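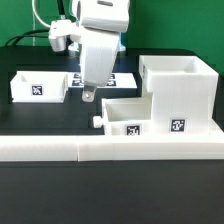
Figure 1. The Larkiseck kit set up for the sorting task, with the arm, the marker tray, the containers and the front rail.

4. Living with the kit

4.1 What we bought and why

I should say up front that I wanted to like the Larkiseck. We'd spent most of the previous year building our own tabletop setups from whatever was in the lab drawers, and every one of them drifted. Somebody would bump a box, the calibration would go off by a few millimeters, and a week of trials would be useless. So when Vurkia started selling a small arm together with printable task furniture and a calibration package, I put in an order the same afternoon (sorry to whoever approves our purchases).

The version we reviewed is the basic one. You get the arm and its base, a gripper, print files for the containers and the rail, and a license for the Pearce software, which handles marker detection and motion planning. You supply your own table, your own backdrop and your own printer time. We used a black tabletop and a flat green backdrop (Fig. 1), and I'd suggest other labs do something similar, as white parts on a pale bench gave our segmentation code a terrible time in early tests.

4.2 Setup

Getting the arm moving was easy. Getting the furniture right took longer. The tall open-topped box is the slowest print of the set, and on our machine it came out with layer lines you can see from across the room. That doesn't matter for the task, but it did make me nervous about flatness, because the square markers go straight onto those walls. We ended up sanding the lower front face a little before sticking ours on.

The markers are the part of the system I'd praise first. Both of the open containers on our table carry one on the front, the tall box has its own, and the low tray under the arm has four in a two-by-two layout. Pearce uses the tray as its reference and works out where everything else is from there. The gripper can hide part of the tray when it comes down over the middle of the table, as it does in Fig. 1, and I fully expected the pose estimate to fall apart when that happened. It held up fine! With two markers partly covered, the software kept a usable fix on the tray in nearly every trial we logged.

The rail is a simpler idea and I like it a lot. It runs along the front of the work area, and the lower bin and the tall box sit up against its back edge, so putting things back after a reset is quick. Ours is in two segments, and if the joint isn't flush the bin can end up slightly crooked. Check it with a straightedge before you calibrate.

4.3 Trials

We ran 1000 pick-and-place cycles over the course of August, moving small parts between the shallow box on the left and the bin on the right. The first 600 used the stock settings. For the rest we slowed the approach and raised the clearance height by 30 mm, mostly because I got tired of hearing the gripper clip the wall of the tall box on its way over.

The slower settings helped a great deal with collisions and cost us less time than I'd feared. Most of the failures that remained came from the gripper tip. It's a long, tapered plastic piece, and it flexes under side load, so a part that's grabbed off-center tends to rotate and slip. Vurkia sells a stiffer tip, which we haven't tried. We also compared against our older Nekthorpe arm on 70 matched cycles. The Nekthorpe was faster on clean grasps, but it needed recalibrating twice during that short run and the Larkiseck didn't need it once.

4.4 Complaints

Cable routing is my main one. The kit comes with no guides or clips, and on our table the cables come down from above and loop across the left side. We had one session spoiled by a cable drifting in front of a marker, and after that we checked the slack every morning — a boring chore for a kit at this price. A couple of printable clips in the file bundle would fix it.

The documentation is also thin on the peg that sticks out of the side of the lower bin. Pearce has a preset for approaching it, but the manual never gives the grip width, and we found a value that worked by trial and error. Our settings are in the appendix.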